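May 11, 2020

I have been up since before the birds, which I blame on the tea I had after supper, and I've decided to make the most of it by writing a proper long entry for once instead of my usual two lines about the weather. The kitchen is the only warm room in the house at this hour and I have the table to myself, so here goes.

## The pantry, finally

I started on the pantry yesterday after breakfast and I did not stop until it got dark, apart from a sandwich and one phone call. I've been putting it off since September, when I shoved everything in there after the plums and shut the door on it. Well, a person can only spend so many weeks at home before she has to look behind that door! The top shelf was all jars without lids, and the shelf under it was all lids without jars, and naturally almost none of them belonged to each other. I sat on the step stool and tried them one after another like Cinderella's slipper. The ones that fit went back up. The rest I put in a box by the cellar stairs, and I'm going to be strong and not go back through it.

I found three bags of lentils, all opened, all folded over with a clothespin. I found the good vanilla I accused my sister of borrowing (I will have to call her, and I am not looking forward to it). I found a receipt from Kulholm, the hardware store when it was still on the corner, for 859 crowns, and I have been trying ever since to remember what I could have bought there for 859 crowns. I thought the shelf brackets, but those were a present. It may have been the paint for the back gate. I tucked the receipt into this diary in case it comes to me.

The shelves themselves I washed twice, once with soda and once with plain water, and then I left the door open all night so they'd dry. New paper on the bottom two. I had wanted the blue check but there was only enough of it for one shelf, so the other one has the brown, and they look perfectly friendly next to each other.

## A call from Blažena

The phone call was Blažena Jireš, and it lasted through the whole of the lentils. She is well, thank goodness, and bored to tears, and she has taken up jigsaw puzzles. She's on one with 1,000 pieces, a harbor with a great deal of sky in it, and she says the sky will be the end of her. Her dining table is out of use until it's finished so she is eating on the sofa with a tray. I said I'd send her the lentils.

She wanted to know if I'd heard from Vlastimil Šindelář, and I had, as it happens. He left a bag on the fence post last week with rhubarb in it, and a note saying he was out walking again, all the way to Valtov and back along the river, and that the path is dry now past the weir. He was always a great one for walking. I ought to get out more myself. I told Blažena that the three of us should go to Valtov together once it's allowed and sit outside somewhere with cake, and she said she would need to finish the sky first.

We talked about her mother's recipes for a good while. She's promised to copy out the one for the caraway rolls, the real one, with the lard. I've been making it from memory and mine come out like doorknobs.

## Oil, vinegar, and everything sticky

After the phone call I got to the bottles, and those took the rest of the afternoon. I don't know how bottles manage to get so sticky standing still in the dark. Every one of them had left a ring on the old paper, and a couple had to be persuaded to come away from it at all. I filled the sink with hot water and took them a few at a time and wiped the necks, and then the shoulders, where the dust settles, and I used an old toothbrush to get in under the lip. It was rather peaceful work. I had the radio on low and the window open a crack.

I'd forgotten how pretty plain glass is when it's clean. I kept stopping to look at them. The one I liked best was the one with the round neck and the thick rim, with that orange-gold color glowing away in it, all streaks and folds, lighter in some places and deep amber in others. I stood over it looking down past the rim for far longer than the job needed.

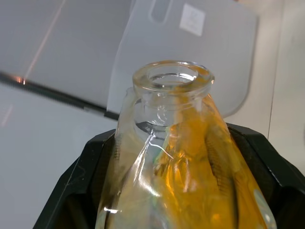 ## What's left to do

The cellar stairs are next, and I'm saying so in ink so that I can't wriggle out of it. The box of lids has to go somewhere too. I thought I might ask Vlastimil if he wants them for his seedlings, to stand the pots on, though I suspect he has a box of his own.

I still need a home for the big Stillen pot, the one that fits on no shelf I own. It spent the night on the floor by the stove and I walked into it on my way to put the kettle on this morning, and I said something I won't write down. It's a wonderful pot and I would never part with it, but it has been in the way in every kitchen I've had.

Then there's the rhubarb, which won't wait much longer. I'd like to make the compote with orange peel, except that the oranges I have are small and a bit sad looking. Perhaps the cake, then. I have eggs and I have sour cream, and I have vanilla now! I'll make it in the square pan and leave half on the fence post for Vlastimil, wrapped up well against the magpies.

It's getting light over the Fleury place and their rooster has begun. The shelf paper is dry, I just went and felt it. I'm going to have my second cup of tea and then I'll put the flour back, and the sugar, and call my sister about the vanilla before I lose my nerve.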